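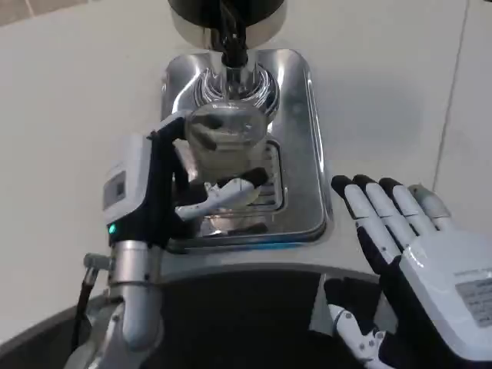

Matilde Antunes would like it known that she was wrong about the drinks machine, and that anyone who heard her grumbling in September may now disregard it. She had wanted the money spent on a second kettle. Now she says she is down there twice before lunch, and has started keeping a glass in her desk drawer so she never has to hunt for one!

She is in very good company. The new counter on the first floor at Astthorpe has been open for six weeks and it has already changed how the place feels in the mornings. People who used to fill a mug and vanish back upstairs are stopping for a chat. The Esposito account team have more or less moved their morning catch-up there, standing up, drinks in hand, and Celeste Cordeiro tells us it now takes half as long (her words were "long enough for one glass and no biscuits").

The counter itself deserves a mention. It's white, smooth and lovely to wipe down, and it makes that whole side of the room feel lighter than it did with the old brown cupboards. The machine is the shiny steel sort, with one dispensing head over a drip tray, so there's no puzzling over which spout does what. Put your glass on the slotted grate, line it up with the black nozzle and off you go.

A few things we have learned from using it, passed on with affection.

Glass first, button second. It sounds silly to write it down, but the machine is quick, and more than one of us has pressed with confidence and then gone looking in the cupboard.

Taller glasses are a tight fit. The straight clear ones on the lower shelf go in neatly with the rim right up near the chrome collar, and you get hardly any splashing that way. Anything bigger has to be tilted, and tilting is how we got the puddle of the second week. If you have a giant water bottle, please fill a glass and tip it in. Two trips, dry socks.

Hold the glass low down. Cristóvão Frade worked this one out when he was trying the hot setting. The top of the glass warms up quickest and he now insists on mugs for tea, full stop. We've put a row of them on the shelf by the window for exactly that.

The drip tray lifts straight up and out. Rinse it in the sink, give it a dry with the blue cloth (the soft one, please, as the green scourers leave marks) and drop it back until it sits flat. Whoever locks up does it at the end of the day, but if it looks full at three o'clock then it is full at three o'clock, and it takes less than a minute. It comes up beautifully when you polish it, and there's a real satisfaction in that. Aníbal Matos has been caught doing it when it was perfectly clean already.

Now for the number everyone keeps asking about. The machine keeps a tally, and when we checked it for this issue it had poured 1,196 drinks. The busiest day so far was the one when the Datano visitors came, with 111, and we'd love to see that beaten. Chilled water is miles ahead of everything else. Sparkling is second and climbing, and hot water trails behind, although we expect that to change once the heating starts its usual winter sulk.

We have also had plenty of suggestions in the box. Several of you asked for something to put in the water, so there will be lemons and a jug of mint on the counter from next week. If they get used, they'll stay. Jaime Quintela has offered cucumbers from his greenhouse for as long as they last, and he warns us they are odd shapes this year. Someone else asked for ice. We've looked into it, and the answer is no for the time being, as there isn't the room under the counter for a freezer box, but the chilled setting is properly cold if you let it run for a second or two.

We've ordered 200 more glasses to share between our floor and the Zadus meeting rooms, the same plain kind as before. They are due before the end of the month and will need washing before they go on the shelf. If you have half an hour to spare and don't mind getting your sleeves wet, tell Celeste. There will be cake, and she is making the orange one.

Please do bring your glasses back, too. There is a small colony of them on the windowsill outside the print room, and they are missed.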